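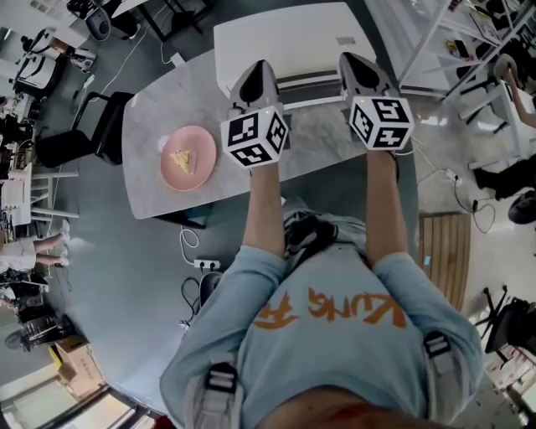
Woldegiorgis wrote after the last issue of this section to ask that the marker check come before the straps, as a cube is hard to reseat once the backpack is on. The steps now follow that order.

4.3 Preparing the hand-held grippers

1. Place both grippers on the table with the finger pads facing away from you.
2. Press each marker cube by its edges. It must not rock on its mount. Tighten the mount if it does.
3. Wipe the marker faces with a dry cloth. Do not use solvent.
4. Look into the notch of each finger pad. Remove crumbs and lint with the soft brush.

CAUTION: Replace a pad that is torn or lifting at the edge. Do not glue it.

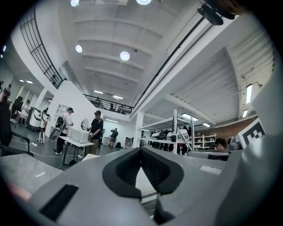
Fig. 4-3. Finger pad and marker, seen from the gripper camera.

5. Put on the backpack and close the buckles. Leave enough slack to reach across the table.
6. Pick up the left gripper, then the right. Open and close each one 15 times.
7. Hold both still over the table for 3 seconds and check that all markers are found.

NOTE: If error 3928 appears, a marker is hidden or dirty. Go back to step 3.

Pads and cube mounts are ordered from the Bidton store. Keep one spare pair of pads at each table.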